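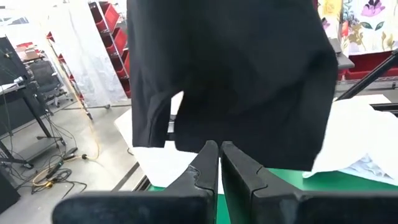
Black fabric, March visit.

Eight of us went to the Millet dye works in Pornel. Clotilde Bouvier met us at the gate and took us to the color kitchen first. Black takes the most rinsing, she said, and the rinse water goes to settling tanks behind the 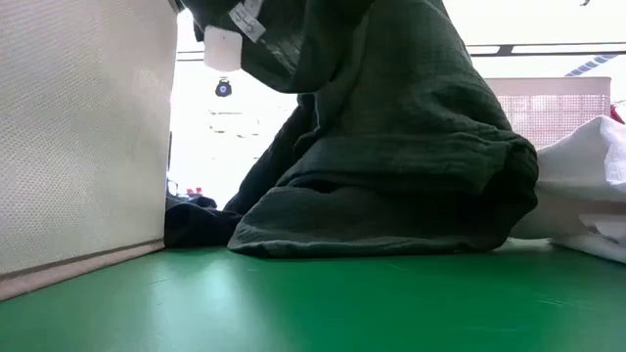
boiler house. The newest tank holds 2000 liters. We had lunch in Beston and were back by 3.
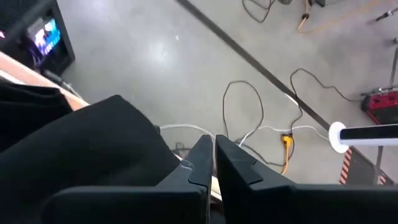 Warkard Textile History Club, Visits Section
Loïc Aubert has the sample cards for anyone who missed the trip.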